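The Year of Buying No Kitchen Things
September 27, 2018

In February I told everyone who would stand still that I was giving up buying things for the kitchen. A whole year. I had moved flat with 10 boxes marked KITCHEN and a single box marked EVERYTHING ELSE, and even I could see what that said about a person who mostly eats toast.

The rules were simple. Food was allowed. Washing-up liquid was allowed. Anything with a handle, a lid or a "set of" was not.

I lasted until Easter, when I went into Catterall for a light bulb. Catterall is the sort of shop that keeps its light bulbs at the very back, past the casserole dishes, and I have to admire whoever drew up the floor plan. I came out with the bulb and a garlic press. My defence at the time was that the old press had been a present and so didn't count, which makes no sense to me now either.

After that it was a slow slide. An egg timer from the hospice shop. A second colander, because the first was "the big one". Then I signed up for the Mirance newsletter to get money off a saucepan I hadn't wanted until the newsletter told me it existed. They write to me more often than my family does.

And there have been trays. I can't explain the trays. I have eaten at a table all my adult life and have never once carried breakfast up to anybody, but show me something flat with a raised rim and I start picturing myself as a woman who has people to stay. 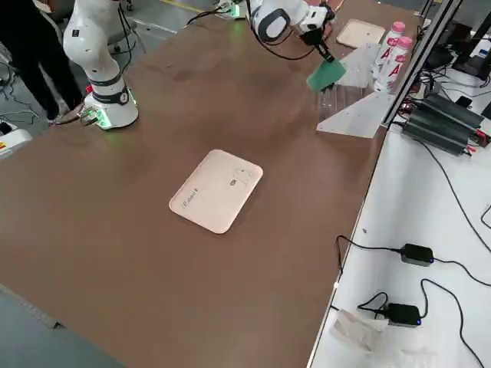

Pale pink, rounded corners. I have no defence.

My sister, who is sensible, made me add up the damage. It came to nearly 400 pounds, and that's without the saucepan, which I had filed under "heating". She asked what I could have done with the money instead. I said a weekend away somewhere. She pointed out that on my last weekend away I came home with a butter dish.

So I'm starting again, with looser rules. One thing in, one thing out. The garlic press has gone to a neighbour, who hasn't thanked me, and the second colander is by the front door waiting for me to be strong. The newsletter is cancelled as well, or it will be once I've seen what's in the autumn sale.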